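Robot Projects Lab
Handout 4: The Laundry Task
Instructor: Jocelyn Saludo. Lab hours: Gerardo Castillo, October only, after 4 p.m.

What you are doing

Your team will get a two-arm robot to take garments out of a basket and put them on hangers. You have been doing this since you were six, badly, and so will the robot. The task counts for 48 points of the course grade.

Read Section 2 of Handout 3 again before you touch anything. Virgilio's team skipped it last term and spent a whole lab session teaching the left arm to fold its own cable.

Why cloth is hard

A block has a position and an orientation, six numbers and you're done. A shirt has as many numbers as you care to write down, and they change when you pick it up. Grab it by the hem and the collar is anybody's guess. Two garments in one pile will also behave as one garment until the worst possible moment.

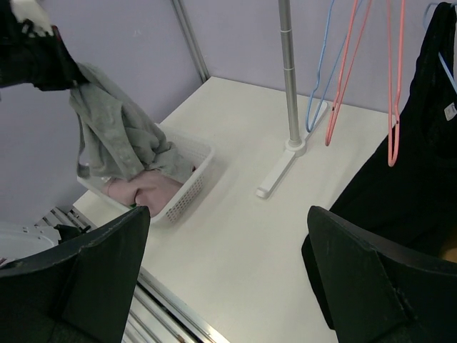 Most teams plan the first grasp carefully and then improvise the rest. Plan the second grasp too. Once one arm has the cloth up, the other needs something to aim for, and "the low part" is not a grasp point. Lilibeth Pascual's rule from the Pleter workshop is to find a corner or an edge before moving sideways — she has 524 logged attempts behind it, so argue with her, not me.

Hangers swing. Thin ones swing more. Wait for them to settle, then wait again.

Recording your attempts

Log every attempt, including the ones you would like to forget. Each entry needs the start time, the garment, which arm grasped first, and how it ended. "Weird" is not an ending. The shared log stood at 2,631 entries when this went to print, and 11 of them say "weird."

Save to the Qin folder. The Drurano folder is full and has been since before most of you enrolled.

Due at the next lab

1. A one-page grasp plan for two different garments, with sketches. Stick figures are fine.
2. Ten logged attempts per team member.
3. One paragraph on your most common failure. Pick a real one. "Lack of time" is a failure of a different system.

Bring questions about the Gident controller to Gerardo Dela Peña (the other Gerardo).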